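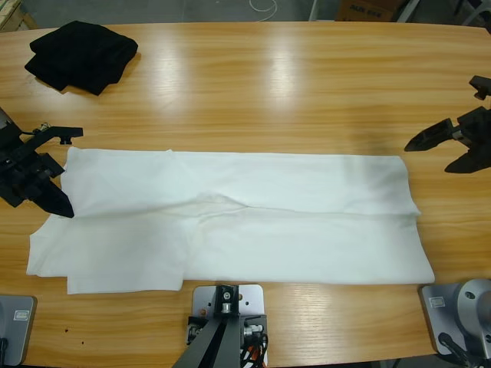
Folding thin white pants without ironing them first

I have read plenty of folding advice and most of it assumes thick jeans. Thin white cotton behaves differently. It slides, it shows every crease, and the legs drift apart the moment you look away. The method I use is slower than the 30-second ones and I trust it more.

You need a table longer than the pants. A bed is too soft, whatever the videos say.

1. Clear a stretch down the middle and push anything already folded into a far corner.

2. Lay the pants flat and fold them lengthwise, one leg over the other. Don't expect the legs to match. If the bottom one pokes out past the top one at either end, lift the top leg and lay it down again. Tugging at the hem only moves the problem to the waist.

3. Smooth from the waist to the hem with a flat palm, 2 passes. A diagonal wrinkle across the middle usually means the lower layer is twisted, so pressing harder won't shift it.

4. Tuck the crotch point in to get a straight edge.

5. Fold the hem up to just short of the waistband, then fold in half again.

Capucine Hoarau swears by rolling at this point. I tried it through April and got a drawer full of rings pressed into the fabric. Maybe hers are heavier.

I also tested the Noditz folding board, and I can't see the case for it. It was too narrow for long legs, and I was still straightening the layers by hand.

As for spray starch, skip it unless you like stiff pants.

Contact: Nestor Rivera | © Clikon Home Notes | Back to top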